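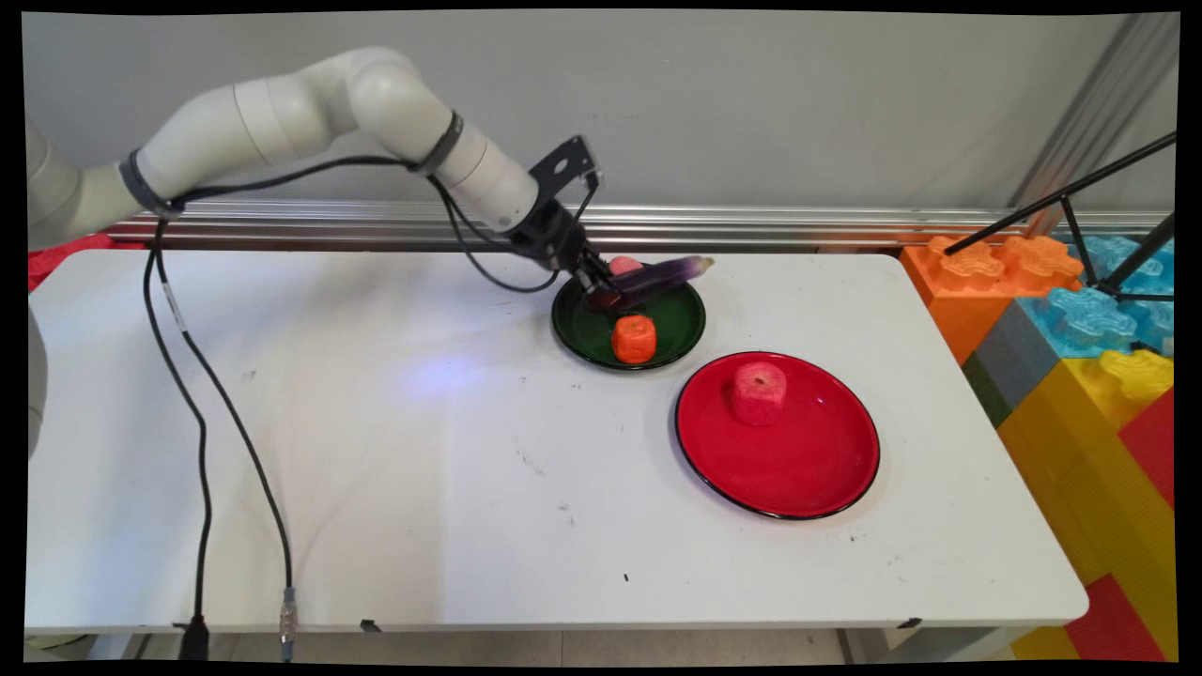

Eggplant and the green plate.

July 2024

Slept until ten, then put the Ririco record on while I did the dishes. It's the covers one, all old soul songs done with upright bass and brushes. I didn't like it in March. I thought the singing was too careful. Today I played side one twice and side two three times, so I guess I've changed my mind.

The slow one at the end of side two is the best thing on it. She holds back the last line for so long that I looked over to see if the needle had stuck. The booklet says they did it in one take at a studio in Randdale. It also says the whole album cost less than the van they toured in, and I believe it. You can hear a chair creak in track four.

Tickets for the Xu Theater show went on sale at noon. Balcony is $53, floor is $80. Two balcony seats comes to $106 before fees, and the fees were another 27. I sat with it in the cart until the timer ran out, then went back in and bought them anyway. Row F, left side.

Joltent is opening. I only know the one single and it's loud -- a strange match for a jazz singer, but the last time I skipped an opener I was sorry.

Need to ask for that Friday off. Also need a new needle, the old one is starting to fuzz on the high notes. Leftover rice for dinner, bed by eleven.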